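Printer Support Technician and Help Writer (Troltendale workshop, some work from home)

Posted 20/05/2024

Olletti is looking for a patient person who likes printers, or who has at least made peace with them. We are a small support company in Troltendale. We look after office and home printers for people who don't have an IT department down the hall, which covers dentists, churches, a couple of school offices, a very busy seed catalog, and a great many folks who run a business from the spare bedroom. We have 417 customers on our support plan at the moment, and they send us everything from paper jams to the sort of error message that seems to have been translated twice before it reached the screen.

The job is split between two things we care about a lot. One is talking with customers by phone, email and remote session and getting their printers going again. The other is writing down what you learned, in plain words, so that the next person with the same blinking light can find the answer on our help pages. We have 250 help articles right now. Some of them are lovely. Some of them were written in a hurry years ago and still tell you to insert the CD that came in the box, and we'd be very happy to hand those over to somebody who will enjoy putting them right.

What your days would look like

Mornings are mostly the support line. Calls come in from opening until lunch, and you'd share them with the rest of the team. A typical morning might bring a laptop that lost its network printer after an update, a scanner that won't send to email anymore because the mail provider changed its sign-in rules, a driver that installs fine and then prints every page in purple, and someone who would simply like to be walked through changing a cartridge by a friendly voice. We don't use scripts and we don't time calls. If a customer wants to tell you about their grandson's graduation while the test page prints, that's fine with us.

Afternoons are for the bench and the writing. The bench is where machines go when a remote session wasn't enough: cleaning print heads, swapping rollers, replacing waste ink pads, updating firmware and so on. We keep 36 printers of our own on the shelves, mostly older models, so that you can pull down the same one the customer has and press the same buttons while you talk. You'll be surprised how much easier that makes things.

Around three o'clock most of us stop for a snack and go over the odd cases of the day together. It isn't a formal meeting and you don't have to prepare anything for it, but a good number of our best help articles began there.

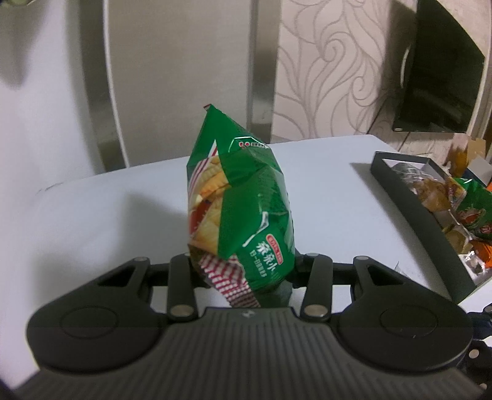 We also have a bigger project on the go, which we call Pollock. It's our own small desktop tool that checks a customer's printer setup and gives them a readable report: which driver is installed, which port it's using, whether the queue is stuck, how the ink levels look. At the moment the report is a bit too fond of technical terms. You'd be helping us rewrite its messages so that a person who has never heard of a print spooler can still follow along, and testing each new version before it goes out. You won't need to write code for this, though if you happen to like that kind of thing there is plenty of room to join in.

Who we're hoping to hear from

You've spent at least a year helping people with computers or printers, paid or unpaid. Work on a school help desk counts, and so does being the one everybody at your old job came to.

You know your way around Windows and are comfortable on a Mac. You can add a printer by its IP address, clear a stuck queue and find the right driver on a maker's website without clicking on any of the wrong download buttons.

You write clearly. We'd sooner have short sentences and a correct step order than anything fancy.

You can lift a mid-sized office laser printer with a second person helping. If you can't, please apply anyway and tell us, and we'll work the bench duties out between us.

A second language would be very welcome, but we won't hold it against you if you only have the one.

Hours, pay and the rest of it

The position is full time, with two days from home once you've settled in. The workshop is in the Prelbridge building, on the ground floor, with free parking at the back and a bus stop across the street. Pay depends on experience, and we'll tell you the range in our first reply so you don't have to wait until the third interview to find out. You'd have 17 paid days off in your first year, plus public holidays, and we close for a full week in December.

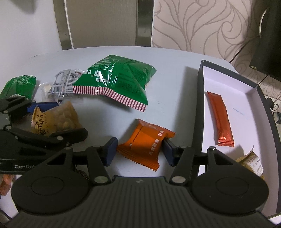

Snacks on the table at Olletti

Training takes up most of your first month. You'll sit in on calls before you take any, and you'll have somebody beside you for the first ones you handle yourself.

How to apply

Please send us a resume and a short sample of your writing through the contact form on our site, choosing "Jobs" as the subject. For the sample, explain to a nervous customer how to clear a paper jam in a printer you know well. One page is plenty. Screenshots are fine but not needed.

We read every application ourselves and reply to all of them, though it can take us a little while when the phones are busy. If you have a question before you apply, use the same form or call the support line in the afternoon and say you're asking about the job.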